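About Us
Posted in October by Kalliopi Athanasiadis
Print this page | E-mail this page
38 shares | 4 comments

Platari is a packing room, a pantry and a small cooking school on the ground floor of an old seed merchant's building in Skallia. We fill boxes of groceries for people who love to cook at home, and a few evenings a month we push the packing aside, get the pans out and cook together. If you have ever opened one of our parcels and wondered who folded the tissue so carefully, that would be Janaka Ranasinghe, and he will be delighted that you noticed!

The business started at my aunt Chrysoula's kitchen counter. Chrysoula Panagiotou had been sending food to cousins for most of her life -- dried oregano, beans, crackers, whatever jam was ready -- and every parcel came with a page of instructions in her tall, slanting handwriting. When I moved away for college I was on the list too. I still have those pages. When I came home I asked her if we could do the same thing for strangers, and she said strangers were only cousins who hadn't eaten with us yet. We registered the name Athanasiadis Pantry first, found it didn't fit on a label, and became Platari.

Our first month we sent out 16 parcels. These days it is closer to 900 in a busy month, and every one still gets packed by hand, by a person who has tasted what is going in.

WHAT GOES IN

We carry 47 products at the moment, and we can talk about any of them for longer than you would like. Some come from growers right outside Skallia, like the chickpeas and the three kinds of honey. Others are regular boxed groceries that we simply think are very good. We are not snobs about packaging. A plain cardboard carton with a green top and a sensible barcode can hold something you'll want on your table every day, and when a maker sells a flavored line and an original, we nearly always stock the original.
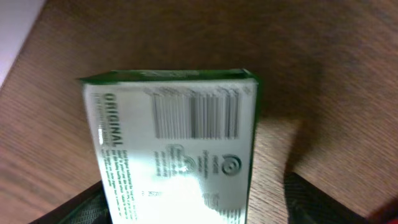
Sofia Konstantinidis chooses what we carry. She worked in a grocery store for years before she joined us and she reads the small print on everything: ingredients, storage, where it was made, what the carton is made of. New products get tried by the whole team at lunch. We eat them plain the first day, then cooked into something the second day, and then they sit in the cupboard for a couple of weeks so we can see whether anyone reaches for them without being asked. That last part is the real test. A very handsome fig vinegar failed it last spring and I'm still a little sad.

Sofia also writes the cards that go in with each order. They are short, with a recipe on one side and a note on the other about how to keep what you've bought. People pin them up in their kitchens, which makes her blush.

HOW WE PACK

Every order is laid out on the table before it goes in a carton. Heavy things come first, then the boxed goods standing on end, then anything in paper, and the card goes on top so it is the first thing you see. Janaka trained all of us and he is a wonderful teacher, patient and funny and very firm about corners. A carton should be full enough that nothing slides when you tip it, and loose enough that the lid closes without a push. He has you close your eyes and tilt the box next to your ear. If you hear anything, you start over.

We use cardboard and paper all the way through, and we love getting it back. Bring your old cartons to the side door and we'll use the good ones again and shred the rest for filling. Muvham, the bakery across the courtyard, saves their flour sacks for us too, and we line the big catering orders with them.

THE TABLE

Visitors always ask about the table, so it gets its own section. Lefteris Mitsotakis-Vlachou found it for us when a drafting office down the street was closing, and it took five of us and a good deal of shouting to get it up the front steps. It's big, it's a nice warm brown, and it is the center of everything we do. Orders get laid out on it in the morning. At noon we clear one end and have lunch. On class nights it gets wiped down and covered with boards, and everybody finds a place around it.

I have a soft spot for the grain. There's a wavy patch toward the middle that Chrysoula says looks like a candle, and on bright days the finish shines so much at one side that we all drift to the other to read the order slips. Lefteris rubs it with oil soap once a week and won't let anyone else do it! 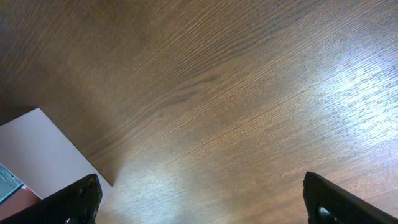 The big table in the packing room, wood grain and glare included.

COME COOK WITH US

Classes start at 6:30 in the evening and take 11 people, and that is as many as can roll dough without bumping elbows. Chrysoula teaches the pies and the bean dishes. Janaka teaches a Sri Lankan vegetable curry night that fills up faster than anything else on the calendar, and Sofia has just begun a series on cooking from the pantry, where you bring one thing from the back of your own cupboard and we work out dinner from there. Beginners are very welcome. So are kids over ten, if they come with a grown-up who is willing to wash up.

You don't need to bring an apron. Do bring a container with a lid -- there are always leftovers, and Chrysoula will not let you go home without some.

VISITING

The shop counter is open mornings until one. Ring the bell if the front looks dark, as we are probably all in the back packing. Parking is easiest behind Muvham. If you're picking up an order, give your name at the counter and we'll bring it out to you. If you'd like to see how the packing is done, ask! We like showing people around, and on a busy morning we may hand you a roll of tape.

Questions about an order go to Sofia. Questions about classes go to me, Kalliopi, and I answer in the afternoons once the last cartons are out the door.

Share this page | 4 comments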